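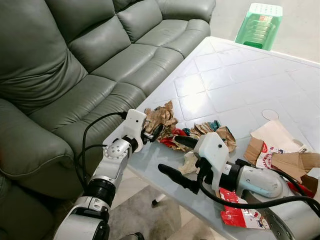

The sofa and the table with the ring, still on speaking terms.

The ring appeared on the coffee table sometime in August, and by New Year's Eve my husband and I had each identified a culprit. His was my mother. Mine was Stijn Jacobs.

"Stijn uses coasters," said Paul.

"Stijn owns coasters," I said. "He's never been seen with one."

You had to lean to find it. From the gray-green sofa, sitting up straight like a person in a waiting room, you saw a clean white table with a grid of tiles and the light bouncing off it. Slump a little to the left, though, and up it came, pale and perfectly round. Paul is a sloucher. He had been looking at it for months.

We had tried toothpaste. We had tried mayonnaise, on the advice of a woman in Usthorpe who restores pianos, and for a week the living room smelled like a picnic. Then Paul bought a tin of Furkmont polish for 40 dollars and read me the label in a reverent voice. It promised results in up to 3 applications. After the fifth he put the tin under the sink and we didn't discuss it.

My mother arrived at six with a bottle and took the middle of the sofa, where the leather has already given in to her. She is 76 and will not be moved once she's down. Stijn came at seven and chose the green plastic stool by the wall – he says the sofa makes him feel interviewed.

"Coaster?" said Paul, to the room in general.

"No, thank you," said my mother.

"I'm fine," said Stijn.

They both reached out and put their glasses on the bare table. Paul bent down until his chin was nearly on the tiles. Stijn's glass was too narrow. My mother's was too wide.

"What's he lost?" she asked me.

I said he was checking the finish. Then I went to the kitchen for the olives and moved my blue mug, the big one from the Tollora gift shop, to the back of the top shelf, behind the fondue set.

"Need a hand in there?" Paul called.

"Nearly done," I said, and closed the cupboard.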